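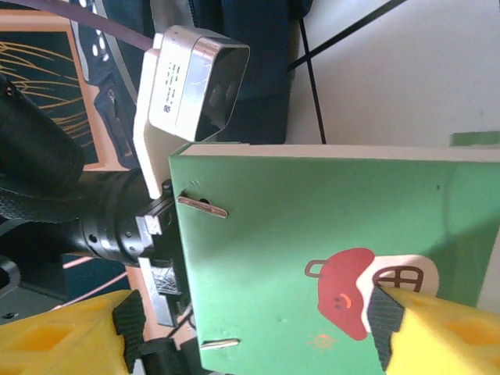
Green cover with two staples and the smiling red guy.

Home Notebook Bands Treadmill Scales Older entries

October, after lunch
Kieran Hegarty

Resistance bands, second round. Picking up from where the last entry stopped, with the Torkora set on the hook and an argument about what "40 lb" means.

My position going in, so I can be held to it later: I don't think the number on a band tells you much. It says 40 lb on the tag. It doesn't say 40 lb at what stretch. A dumbbell weighs the same on the floor as it does over your head, but a band pulls with whatever it feels like pulling with depending on how far you've taken it, and I have never seen a tag that mentions this. Farhad H. says everybody who trains with bands knows it already and goes by feel. Fine, but then why print a number?

What we had: 5 bands, same model, same tag, bought in one order. Numbered on the handle with paint pen. Band 4 came out of the bag with a kink near one end and I wanted to drop it. Mahnaz said a customer wouldn't get to drop it, so it stayed in.

Rig is the Tehrani rig as before (Farzad built it, I'm not calling it anything grander). Hook in the beam, band on the hook, hanging scale on the band, pull straight down along the tape measure screwed to the post. Scale checked against the gym plates before starting and again at the end. It read a hair heavy both times, the same hair, so I left it alone and didn't correct anything.

10 pulls on each band before writing anything down. New rubber is stiff for the first few pulls and then gives a little, and if you take your reading off the very first pull you get a flattering number. I suspect that is where some of these tags come from. Can't prove it.

Readings, in words, since the table is in the blue binder:

At double length, all of the bands came in well under the tag. Under by enough that I checked the scale again.

At two and a half times, bands 1, 2 and 5 were getting close, 3 was behind them, and 4 was behind 3.

To get a true 40 on the scale I had to take band 1 to nearly three times its resting length. On a row or a chest press I don't think most people get there. Farhad A. did a few rows with his feet on the band while I held the tape next to him, and he was short of triple every time, and he has long arms.

So the tag is "true" in the sense that somewhere on the way to the far end of the stretch the band does pull 40. I'd call that a generous way to write a tag.

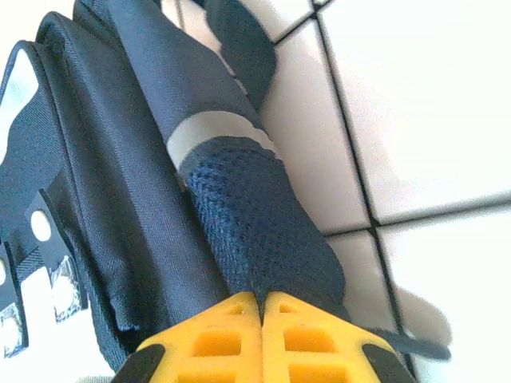

Navy fabric, rolled up, pale gray band around it.

Hold test came next. The idea is to pull to a set length, clamp, walk away, come back and read the scale again. Rubber relaxes under load. I wanted to know if it relaxes enough to matter over the length of a slow set.

It does drop. Most of the drop is right away, while you are still writing down the first number. After that it crawls. For somebody doing a long slow hold (wall sit with a band, that kind of thing) the last part of the hold is easier than the first part, which is the reverse of how it feels in your legs. Doubt anyone would notice. I wouldn't put it in a write-up as a finding, only as a note on why readings have to be taken at the same moment each time. We were sloppy about this in the first round, and I'd now throw out the first-round hold numbers completely.

Farzad disagrees and wants to keep them with a remark next to them. I've put the remark in. I still think they're junk.

Temperature: the shop was cold first thing and warmer by the end because of the heater over the door. Bands 1 and 2 were done cold, the rest warm. This is bad planning on my part. Warm rubber and cold rubber don't pull the same and I can't separate that from the difference between bands. Band 1 was repeated late in the day and came out close to its morning reading, which is some comfort, but it's one band.

Cycle test. Ran band 3 only, on the crank, out to double and back, same speed throughout as near as a person on a crank can keep it. Mahnaz and I took turns. It let go at 513. Not a clean snap across the middle. A split started at the inside of the loop where it passes through the handle ring and then ran. The ring has a rough seam on it that you can feel with a fingernail. I'd bet on the ring before I'd bet on the rubber, and I'd like to run one with the ring filed smooth before anybody says anything about how long these bands last.

And please don't anybody quote 513 as a lifetime. It's one band on one crank with one bad ring. Somebody doing a few sets a week would take a good while to get there, or they could have a worse ring and get there sooner. A single break tells you how that one broke. 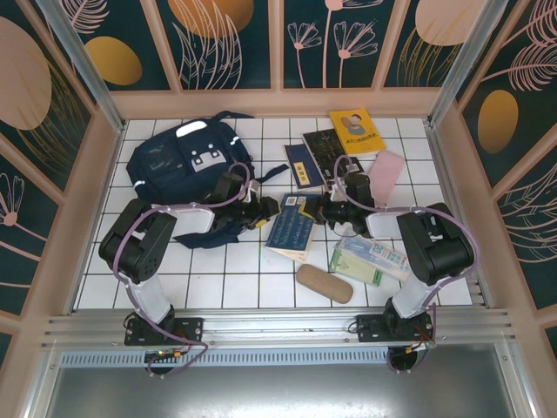 The Zokell app

Farhad H. asked for this to be looked at while we had everything out. The app claims to give you a "true effort score" for band work from the wristband alone. It has no way to know which band you're holding apart from you typing it in, and it has no idea how far you're stretching it except from how your wrist moves.

What we tried: Farhad A. did the same set of curls with the lightest band in the cupboard and then with band 2, and told the app it was the same band both times. The scores came out near enough identical. Then he did the curls with no band at all, empty hands, nice and smooth. The score went up. He says he was moving faster because there was nothing to fight. I believe him, and that is pretty much my complaint.

To be fair to it, the rep count was right every time I checked, except when he scratched his ear. If it were sold as a rep counter I'd have nothing to say about it. Mahnaz uses it at home for that and likes it.

Also to be fair, our test was one man doing curls for part of an afternoon. If someone wants to redo it with squats or rows, the wristband is in the drawer under the vise. It needs charging.

I did go and read the page the company puts out about how the score works. It says the score is "informed by" heart rate and motion. That can mean anything. My grocery list is informed by heart rate and motion.

Farhad H.'s view, so it's written down next to mine: people who get a score train more often, and training more often does more for them than whether the score means anything. He may be right about the second half. On the first half I'd want to see something besides his cousins.
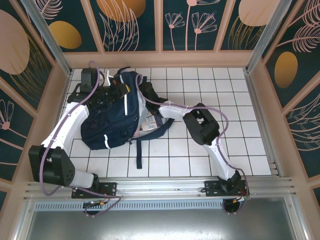 To do before the next session

Do all five of the same thing at the same time of day. Heater off, or heater on from the start, I don't care which. Replacement for band 3 has to come from a new order, so mark it as such and don't call it band 3.

File the ring on one of the spares and run it on the crank. Count on the clicker and not in your head. Mahnaz and I had a disagreement in the low hundreds last time and the clicker settled it (she was right).

Write resting length next to every reading. I found two lines in the binder from the first round with a pull and a stretched length and nothing to compare it with. My handwriting, sadly.

Ask Torkora what stretch the 40 is given at. Farzad has sent one message already and got back a thank-you and a discount code. I'll try by phone. If they have a number and it's close to triple, the tag is at least consistent with itself and I'll say so in the entry.

Grendmont want to know by the end of the month whether to buy this set for their beginner class. Right now my answer is that the set is usable, the label isn't, and they should look at every handle ring before handing one out. They were hoping for a yes or a no. Farhad A. thinks I should give them the yes and mention the rings. I'd sooner wait for the filed ring result.

Band 4, the kinked one, still pulls weaker than the others at every length. Not by a lot. Put back in its bag with a note on it.

Scale battery is on its last bar.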